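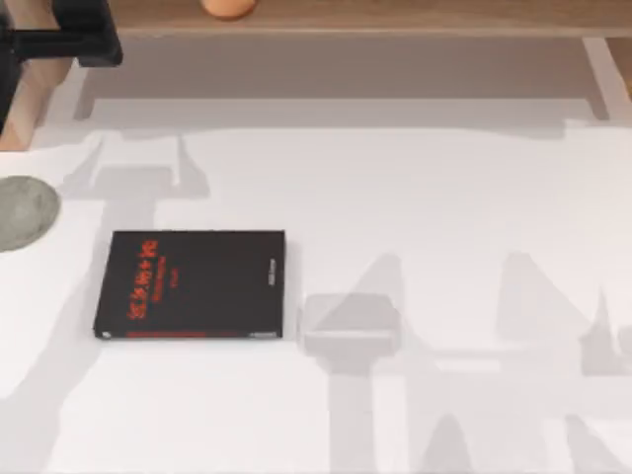
**Unit 5: Commissioning and upkeep of the two-arm bench cell**
Handout to accompany the Monday practical. Prepared by Valentyna Maksymiv; revised by Bence Bíró in June.

## 5.1 Cell model and physical cell

The Gandale cell exists twice: as a simulation model and as the bench in the lab. All changes to mounting, tooling or camera pose are made in the model first. Students who alter the bench and correct the model afterwards lose marks for the setup log.

The model holds two arms, the white table, the wooden shelf and a small set of props. In the view used for this unit the book and the grey disc are on the table and the orange ball is on the shelf. One gripper enters at the upper left. The second arm shows only by its shadow, so its joint state has to be taken from the joint readout.

## 5.2 Frames and zeroing

1. Home both arms. Wait for the brake indication on each controller.
2. Fit the zeroing pin to joint 1 of the left arm, then the right. Do not force the pin. If it binds, jog the joint at 5% speed until it seats.
3. Record the encoder offsets in the Ciler log sheet.
4. Touch off the table plane at 3 points, none of them collinear, and let the software fit the plane.
5. Copy the plane into the model and reload.

The table frame origin is at the front left corner, x to the right, y toward the shelf, z up. Earlier versions of these notes had y reversed. Discard them.

## 5.3 Shelf clearance

The shelf overhangs the back of the table, and the region beneath it is the most common site of wrist collisions. Set a keep-out volume for the board and a separate one for each support. A single box around the whole shelf is simpler but removes the usable space underneath.

Check clearance with the gripper open. The finger envelope is wider open than closed, and Gyula Dobos's incident report (see the unit folder) describes a path verified only in the closed state.

## 5.4 Lighting and shadows

Shadows from both arms fall across the table and overlap, particularly on the right. Segmentation by brightness threshold will return shadow regions as objects. Two remedies are examined:

- background capture at each waypoint, subtracted before segmentation
- a depth mask with brightness used only for refinement

Dark, glossy covers such as the book's are a poor target for many depth sensors — expect dropouts and do not tune the mask on the book alone.

## 5.5 Scheduled care

| Item | Interval | Action |
|---|---|---|
| Finger pads | 200 h | Inspect, replace if glazed |
| Wrist cable | 200 h | Flex check, retie |
| Zeroing | After any collision | Repeat 5.2 in full |
| Joint 2 belt | 645 h | Tension check |

Spare pads come from Suksawat and take about 3 weeks. Irén Vida holds the key to the parts cupboard.

## Reading before the practical

Rimkutė, lab notes, sections on plane fitting and keep-out volumes. Bring your own log sheet.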